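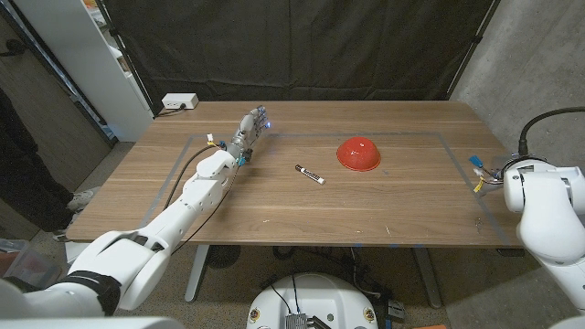
The red bowl came with the apartment. It was in the cabinet over the stove when I moved in, and I have used it for nearly everything since: cereal, popcorn, loose screws, salad when Janelle comes over. I keep it upside down on a table when I'm not using it. My grandmother did that with all her bowls to keep the dust out, and I picked it up from her.

I have been trying to own fewer things this year. In December I went through the kitchen and the desk drawers and wrote down what I had. The total was 343 items, counting each fork. The desk drawers were the worst part. I had 147 pens, pencils and markers, and most of them didn't write. I tested them on the back of an old phone bill, which took an evening.

The markers I kept are the kind with a white barrel and a black cap. They go on freezer bags, moving boxes and the tape on leftovers. I keep one out on the table where I work, and the others are in a jar by the door. I store them lying down. Satish says that keeps the tip from drying out, and so far I haven't had to throw any away.

Tables are the other thing I changed. I used to let mail pile up on mine until there was a space the size of a plate left to eat on. Now mail goes in a folder on the wall. Wood tables show every scuff, and I've stopped worrying about it. I wipe along the grain with a damp cloth, then a dry one. The seams between the planks collect crumbs, so I run a toothpick down them every couple of weeks. Rosalinda uses an old toothbrush, which is faster but throws the crumbs around.

I gave two boxes of dishes to Jhun Navarro, who was setting up his first place on Padilla. He asked if the bowl was included. I told him no.

Next up is the hall closet. There are coats in there I haven't worn since I lived upstate, and a vacuum that needs a belt. I'll post the count when I have it.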